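Plandstead Local Forum > News & Courts > Inmate suing over mail scanning

vasteo_vic
6/20/19
So the guy at Longo is suing now. Says the prison opens and photocopies his letters, bins the originals and he gets the copies 12 days late. Wants $3,744 plus his originals back. On our dime. Unbeleivable.

mgerlach
He's serving 5 years for check fraud, not murder. And if they shredded letters from his lawyer that's a real problem. You can't just do that.

vasteo_vic
Nobody said lawyer mail. Birthday cards. Read the article.

mgerlach
I did read it. Second page. "Including correspondence marked legal." That's the whole case.

BJoshi
My cousin did eight months in Longo. Copies came through half blank, she never could read her mom's handwriting. Not life and death but still. Drugs soaked into paper is a real thing though so I get why they scan

Ragnvald S
Former CO here, different state. We opened legal mail in front of the inmate, shook it out, handed it over. Took a minute. Regular mail got copied. If Longo is copying both then somebody wrote a lazy policy and the county is going to pay for it.

vasteo_vic
So he should get rich off it?

Ragnvald S
$3,744 is not rich. Their attorney bills that before lunch.

edaher
Where's that number even come from? Weird amount

mgerlach
Filing says 160 pieces of mail at some per item figure plus costs. Doesn't divide evenly so dont ask me. Thomas Melis is the one representing him, he did the Vaddale jail phone case.

vasteo_vic
Of course he did. Same lawyer every time.

BJoshi
He won that one tho

edaher
Didn't win, they settled. Phone rates went down is all. I'm with Vic on this, half of these suits get tossed and we pay for the hearing anyway.

Ragnvald S
Then it gets tossed. That's what the hearing is for. Anyone going? I'd like to know if the judge asks about the log book, there has to be a log.

mgerlach
Going if I can get off work. Will post notes, probably late

edaher
ok. 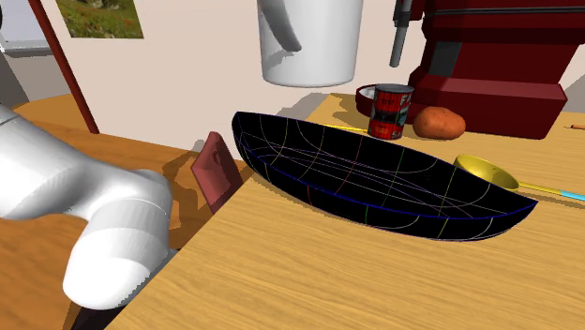
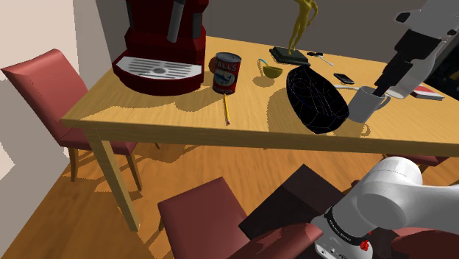

Table with the black bowl, then the one with the red espresso machine - E. Daher

vasteo_vic
Still say birthday cards arent a constitutional issue. Post the notes when you have them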